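旧型モトクロス車後輪の組み直しとスポーク張力のばらつきに関する検討

機械システム実習 課題研究報告書
班員:ヘレズ・ボーウェン、シェナン・コステロ、トリグヴェ・モーエン
指導:デリス・カドワラダー
提出日:2024年8月31日

1. 目的
旧型モトクロス車の後輪は、ハブを流用してリムとスポークを新調する場合が多い。組み上げ直後に振れを取っても、走行後に張力が低下し、短期間で再調整が必要になる例がある。本課題では、ベルトン(Belton)製空冷2ストローク車の後輪を対象として、組み直しの手順を記録し、組み上げ時の張力のばらつきと走行後の振れとの関係を調べた。
塗装、外装およびエンジンの整備は対象外とした。フロントホイールは同車の所有者であるスタブロス・マクリス氏が別途組み直しており、本報告には含めていない。

2. 対象車両と部品
車両は実習室に保管されていたもので、後輪には錆と打痕があった。リムはアルミニウム製で、ビードストッパー穴の近傍に内側への変形が認められた。ハブは片側ドラムブレーキ、反対側スプロケット取付けの鋳造品である。フランジの径は左右で異なり、リム中心面からの距離も左右で異なる。したがって、左右の張力を等しくするとリム中心はフレーム中心面に一致しない。
新品のリムおよびスポークはピリーン(Pilline)から購入した。スポークはステンレス鋼製の等径品、ニップルは黄銅製めっき品である。ブレーキ側とスプロケット側で首下長さと曲げ角が異なるため、開封後ただちに区分し、端部に塗料で印を付けた。区分を誤ると、組み上がった後でもねじのかかりが浅い箇所を外観から判別しにくい。
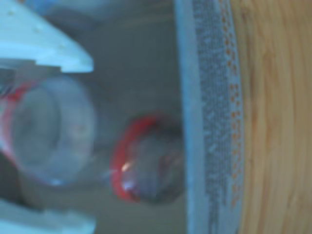
第2号 7ページ

3. 分解および点検
3.1 分解
分解前に、リム端面とハブのブレーキ側フランジ面との距離(オフセット)を周上で測定した。旧リムは変形していたため、変形部を除いた位置の値を採用した。スポークの交差順序は、内掛けと外掛けの別を含めてスケッチに残した。
ニップルは多くが固着していた。浸透潤滑剤を塗布して一晩置き、専用レンチで緩めたが、7本は回らず切断した。切断は張力を周上で均等に落とした後に行った。張力が残った状態で片側だけを切断すると、フランジ穴の縁に偏った荷重がかかるためである。

3.2 ハブの点検
洗浄後、フランジ穴を拡大鏡で観察した。スプロケット側の穴の縁に、スポーク首部との接触による圧痕があった。圧痕の向きは旧スポークの掛け方と一致しており、新しいスポークも同じ向きに組むこととした。逆向きに組むと首部の着座位置が変わり、初期なじみによる張力低下が大きくなると予想される。
浸透探傷試験では、フランジ部に線状の指示模様は認められなかった。ドラム内面は段付き摩耗が小さく、切削は行っていない。軸受は回転時に引っ掛かりがあり、両側とも新品に交換した。軸受の圧入では外輪のみに荷重をかけ、間座の位置を圧入の途中で確認した。

4. 組み上げ
4.1 仮組み
首部とニップル座面に耐熱グリースを薄く塗布し、内掛けのスポークを先に全数通した。続いてリムを置き、ニップルを指で数山だけかけた。外掛けは内掛けを通し終えてから行った。ボーウェンの作業では一度、交差の順序を一穴分ずらして組んだため、バルブ穴の位置でスポークが接近し、空気入れの口金が入らない状態となった。全数を外して組み直した。
仮組みの終了時点で、すべてのニップルについてスポークねじ部の見え方をそろえた。これを本締め開始の基準とした。

4.2 本締め
本締めは、バルブ穴を起点として一周ごとに同じ角度だけニップルを回す方法とした。角度は初期には大きく、張力が立ち上がった後は小さくした。一周ごとに縦振れを確認し、縦振れが許容値に近づくまでは横振れの調整を行わなかった。横振れを先に追うと、縦振れの修正時に再び崩れ、作業回数が増える。
許容値は、縦振れ、横振れとも2 mmとした。これは実習で用いている競技用オフロード車向けの目標値であり、舗装路用車両にそのまま適用するものではない。
振れの測定にはダイヤルゲージを用いた。リム継ぎ目の溶接部では指示値が跳ねるので、その前後の値を読み、継ぎ目上の値は除外した。 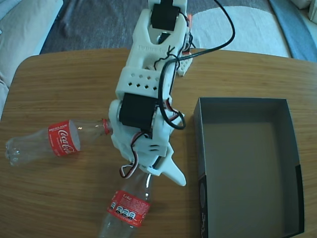

図2 黒いサーボモーターを取り付けた白色の3Dプリント製アーム

4.3 オフセットの調整
横振れが収まった段階で、ブレーキ側フランジ面からリム端面までの距離を測り、分解前の値と比較した。差がある場合は、片側のスポークを全数同じ角度だけ緩め、反対側を同じ角度だけ締めた。調整量が大きいと縦振れにも影響が出るため、小さい角度に分けて行い、その都度縦振れに戻った。
最終的なオフセットの誤差は、測定具の読取り限界と同程度であった。スイングアームへの仮装着でも、リムとアーム左右内面との隙間に問題はなかった。チェーンラインは定規を当てて目視で確認した。

5. 張力の測定方法
スポークの張力は、打音の基本周波数から推定した。両端を固定した一様な弦とみなすと、基本周波数fは次式で表される。
f = (1/2L)√(T/μ)
ここで、Lは振動部の有効長さ、Tは張力、μは単位長さあたりの質量である。Lとμが一定であれば、張力は周波数の二乗に比例する。ただし実際のスポークは交差部で相互に接触しており、有効長さは一意に決まらない。また、太く短いスポークでは曲げ剛性の寄与があり、弦としての式は張力を過大に見積もる。
以上から、本課題では張力の絶対値を求めず、同一側、同一掛け方のスポークの群の中での相対値のみを扱った。各群の周波数の中央値を基準とし、各スポークの周波数との比を二乗したものを相対張力と定義した。
打撃には樹脂製の小型ハンマーを用い、ニップルと交差部の中間を軽くたたいた。音はマイクロホンで録音し、コステロが作成した解析プログラムで周波数スペクトルに変換した。隣接スポークの共振によって複数のピークが現れる場合は、隣のスポークを指で押さえて再測定した。
張力計による測定も試みたが、手持ちの張力計は自転車用であり、本車のスポーク径が測定範囲を外れたため使用しなかった。

6. 走行試験
走行は、サリク(Salik)練習場の周回路で6月に実施した。路面は締まった土で、ジャンプ後の着地区間を含む。運転はマクリス氏に依頼し、タイヤ空気圧とサスペンションの設定は全走行を通じて変えていない。
走行は前半と後半に分け、前半の終了後に一度だけ振れと打音を測定した。この時点では増し締めを行わず、そのまま後半の走行に移った。実際の運用では初回走行後の増し締めが必須であり、本試験の条件は比較のために設定したものである。走行中は、スポークの緩みを示す異音が出た場合に中止することとしたが、該当する事象はなかった。

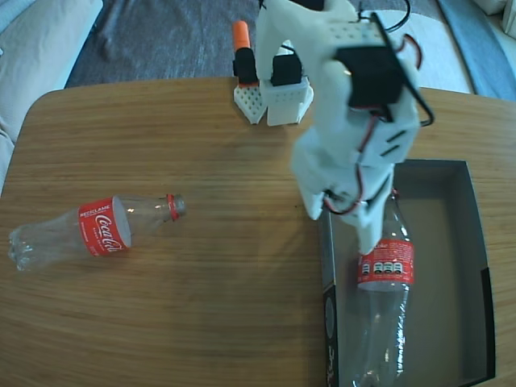 測定の再現性を確認するため、後半の終了後には同じスポークを別の班員が改めて測定した。モーエンとコステロの測定値の差は、同一群内のばらつきに比べて小さかった。泥の付着した状態では打音の減衰が速く、ピークが不明瞭になった。そのため、洗車と乾燥の後に測定することを手順に加えた。

7. 結果
7.1 組み上げ直後
本締め終了時、縦振れ、横振れはともに許容値以内であった。一方、相対張力のばらつきは振れの値から予想したよりも大きかった。最も低いスポークの相対張力は中央値の79%で、スプロケット側の外掛け、リム継ぎ目に隣接する位置にあった。継ぎ目付近ではリムの剛性が高く、張力を変えても振れに現れにくい。ダイヤルゲージだけを見て調整した場合、この部分の低張力は見逃されやすいと考えられる。
ブレーキ側は、内掛け、外掛けともスプロケット側よりばらつきが小さかった。フランジ径が大きくスポークが短いブレーキ側では、ニップルの回転角に対する張力の変化が大きい。作業者が手応えの変化を感じやすく、角度をそろえやすかった可能性がある。

7.2 走行後
前半終了時には、全群で周波数の低下がみられた。低下は首部のなじみによるものと推定される。低下量は駆動力を受ける向きに掛けられたスポークで大きく、反対向きでは小さかった。
後半終了時の追加の低下は、前半に比べてわずかであった。ただし、組み上げ時に相対張力が低かった継ぎ目隣接のスポークだけは低下が続き、打音が明らかに鈍くなった。この位置では横振れも増加し、許容値を超えた。ほかの位置では許容値以内にとどまった。
ニップルの座面を確認したところ、当該箇所のニップルに目視できる損傷はなかった。スポークのねじ部にも伸びや山の崩れは認められない。

8. 考察
振れが許容値以内であることは、張力がそろっていることを保証しない。特にリム継ぎ目、ビードストッパー穴およびバルブ穴の周辺では、リムの局所的な剛性が他と異なり、振れと張力の対応が崩れる。今回の結果では、組み上げ直後に相対張力の最も低かったスポークが、走行後に最も大きく緩んだ。
低張力のスポークは、荷重の変動によって一時的に張力がほぼ失われる。このときニップルと座面の摩擦が小さくなり、ニップルが回転しやすくなる。継ぎ目隣接部で低下が続いた理由は、この機構で説明できる。ただし、ニップルの回転角を走行の前後で記録しておらず、なじみの進行と回転による緩みを分離することはできなかった。次回はニップルとリムにまたがる合いマークを入れておく必要がある。

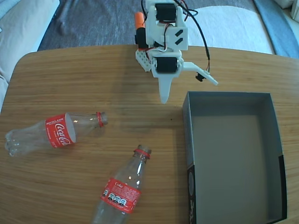
打音法の誤差要因としては、交差部の接触状態が最も大きいと考えられる。交差部が強く接触している場合は節として働き、接触が弱いと全長で振動する。走行によって交差部に当たり面ができると、張力が変わらなくても周波数が移動しうる。前半終了時の周波数低下には、この効果が含まれている可能性がある。切り分けには、張力を既知の値にした単体スポークでの較正が必要であるが、治具の製作が間に合わず実施していない。
スペクトル解析の帯域は、予備測定の結果から下限を800 Hzとして始めたが、前半終了時に一部のスポークのピークが帯域端に近づいたため、下限を下げて全データを再解析した。組み上げ直後の値も再解析後のものであり、7章の相対張力はすべて同一条件で求めている。

9. 推奨手順
本課題の範囲で得られた手順を以下に記す。
分解前にオフセットを測り、掛け方を記録する。仮組みの終了時にねじ部の見え方をそろえる。縦振れ、横振れ、オフセットの順に調整し、その後に打音で各群の相対張力を確認する。中央値から大きく外れるスポークがあれば、両隣を含めて少しずつ再配分し、振れを測り直す。初回走行後は全数を確認し、継ぎ目の両側は次の走行後にも確認する。
再配分によって振れがわずかに悪化する場合がある。許容値以内であれば、振れの最小化よりも張力の均一化を優先する。

10. 残された課題
対象は後輪一本であり、同じ傾向が他のリムでも現れるかは確認できていない。班では、同じハブにオーウェン(Owen)製のリムを組み合わせた場合の比較を次年度の課題案として提出した。継ぎ目の形状が異なるため、継ぎ目隣接部の張力分布に差が出ると予想される。
試験後の後輪は9章の手順で再調整し、マクリス氏に返却した。解析プログラムと打音の録音データは実習室の共有フォルダーに保存してある。

分担
分解、ハブ点検、組み上げ:ボーウェン
打音測定、解析プログラム:コステロ
振れ測定、走行試験の記録、再現性確認:モーエン
本文の執筆は三名で行い、式と用語の確認をカドワラダー先生に依頼した。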